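Gokenstead Paper and Tray set, notes for users

What is in it

Gokenstead is a collection of short recordings of sheets of paper being moved on tabletops: lifted by a corner, draped, laid flat, folded, set down in trays or next to them. There are 900 recordings, made in 3 rooms. Each comes with a plain-text label saying what the task was meant to be.

Please read "meant to be" literally. The labels were written before the recordings, and we have checked 300 of them against what happened. In 50 of those the label was wrong or too generous. "Fold in half" is the worst. A sheet with one corner dragged across it is not folded in half, whatever the label says.

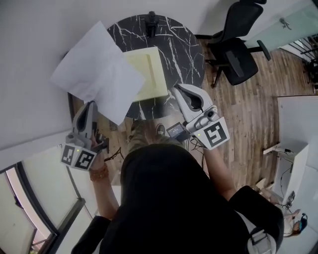 Large white sheet held by its near corner, square tray partly under it, round marble-patterned table.

Paper is a poor thing to make claims about. It bends differently each time, slides when you don't want it to, and a large sheet will hang over the side of a small table. We left those cases in. The earlier Piltby release took them out and reported very tidy results, which we have not managed to repeat.

Known problems

Trays hide under paper. If you need the tray's position, don't trust the tray column while a sheet is over it — the values there are guesses carried forward.

Paper weight is recorded as "thin" or "thick" and was judged by hand. We would not build anything on it.

White paper against a white wall confuses the Ene outline tool. The Patier one does better, though not by as much as its notes suggest.

Room 2 was rearranged in July. Treat recordings before and after as two rooms.

Changes

Tue 2 December: wrong labels marked in the checked part. The remaining 600 are still unchecked.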